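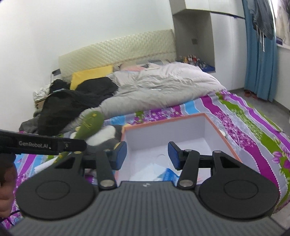
Packing on a striped sheet, box open, with a green plush alongside

About Zatura

Zatura packs and sends boxes of soft toys. We are a small company in Skasambridge and have been doing this kind of work for long enough to have firm opinions about box sizes. Most of our orders are gifts from people who live too far away to bring a present in person. The rest go to child care centres, waiting rooms and a few libraries.

How we started

The business began in a spare bedroom on Adjei Street. Stock was kept in the wardrobe and orders were made up on the bed, and the first season's orders went out that way. We moved to our present unit at 106 Aklow Road when the wardrobe doors would no longer close. There are proper shelves now, and a counter for the paperwork. We still like to pack over fabric. Plush picks up grit and splinters from a bare bench, and a bed sheet can go in the wash when the packing is finished. A bright one is also good for finding small things that have been dropped.

What we send

We carry animals, mainly, along with food shapes, vehicles and some odds and ends. Pandas are the steady favourite and have been every year. Penguins do well once the weather turns cold and then keep selling into April, and we have never worked out the reason. At last stocktake we had 1537 toys on the shelves, in grey, white, brown and nearly every other colour.

Customers can choose the toys themselves or give us an age and a budget and leave it to us. If you leave it to us, we try to put together animals that look all right side by side. We don't put two of the same animal in a box unless it's for twins or you ask us to.

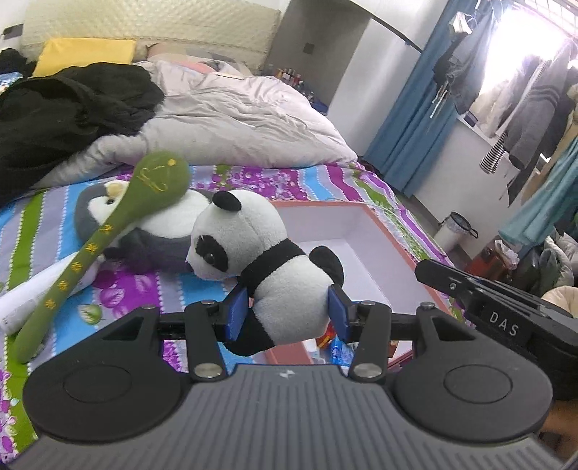
Each toy is looked over before it goes in. We check the seams at the neck and under the limbs, which is where cheap plush tends to give way first. Eyes and noses get a firm tug. Loose threads are trimmed. Anything with stitched lettering is read through once, as we have had spelling mistakes from the factory in the past. A toy that doesn't pass goes in the seconds bin and is sold at the counter for $2, with the fault written on the tag.

How we pack

Our standard carton takes up to 700 grams of toys, which is more than it sounds like when you are talking about stuffing. Heavier or larger orders go in two cartons, and we only charge postage on the first.

Long toys go in first, on a slant if they need it. Round ones fill the middle. Small items go along the sides so they aren't sat on by something bigger. We don't squash toys down to make them fit. Plush that has been flattened in the post for a week can take days to come back to shape, and fluffy bellies sometimes never do. If the lid won't close on its own, we use another carton.

We have cut back on plastic but haven't got rid of it. Some toys come to us in clear wrap and we leave it on if the box is going somewhere humid or will be stored before it's given. Tell us if you would like everything unwrapped. We reuse clean wrapping where we can, so yours may have a few creases in it.

Returns and repairs

Unopened boxes can come back to us for a refund. Opened ones can be exchanged if there is a fault. We also do small repairs on any toy we've sold, however old, for the cost of return postage. Split seams and loose ears are easy. Lost eyes take longer, as we have to find a matching one, and we can't always manage it. Please wash the toy and let it dry fully before you mail it.

Visiting

The counter is open weekday mornings from 9:30 until noon. Parking is at the rear of the building, off the lane. You are welcome to bring a child in to choose, and the lower shelves are set up with that in mind. Orders placed online can be picked up at the same counter. Bring your order number.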